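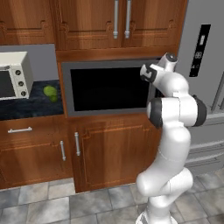 Fig. 1. Kitchen scene in simulation, arm at the upper right corner of the built-in microwave.

Unit 3: Reviewing a packaged simulation kit
Notes by Nana Agbeko. Lab sheet by Callum Pollock.

The product under review is the Romix kitchen package, sold by Trukside as an add-on to its arm simulator. A license covers the scene files, the arm model and a task runner. Support is by email only. Read the Jillcombe report before the lab; its test plan is the one we follow.

3.1 What the package claims
The vendor lists opening and closing of appliance doors as a supported task class. The claim applies to rendered scenes. It does not extend to hardware, and your review should not suggest that it does.

3.2 Points to check in the scene
Reach. The microwave is set into the cabinet wall, directly under the upper cabinets. The arm has to come up from floor level and work at the edge of the door opening. Log joint angles at first contact and compare them with the limits in the model file.

Clearance. In Fig. 1 a large joint of the arm has the microwave to its left and the refrigerator to its right. Run the collision checker with both bodies enabled. The default settings skip fixed appliances.

Rendering. The microwave window is almost entirely black and shows nothing inside. A policy that relies on camera input gets no interior cue from this view. Note this under "Observation limits."

Handles. The cabinet doors have vertical bar handles and the drawer has a horizontal one. Record the grasp orientation separately for each type.

3.3 Procedure
Use the supplied seed file. Run 2,000 episodes with the stock controller, then 2,000 with the Jurić controller from the October lab. Do not change the time step between sets. The Jillcombe group logged 2,232 episodes in its first set, so compare rates and leave raw totals out of the table.

An episode counts as a success only if the door angle passes the threshold in the task file and no collision is flagged. Timeouts are failures.

3.4 Submission
Two pages plus the log files, due 3rd November. State the package version and the physics settings on the first page. Screenshots do not count toward the page limit.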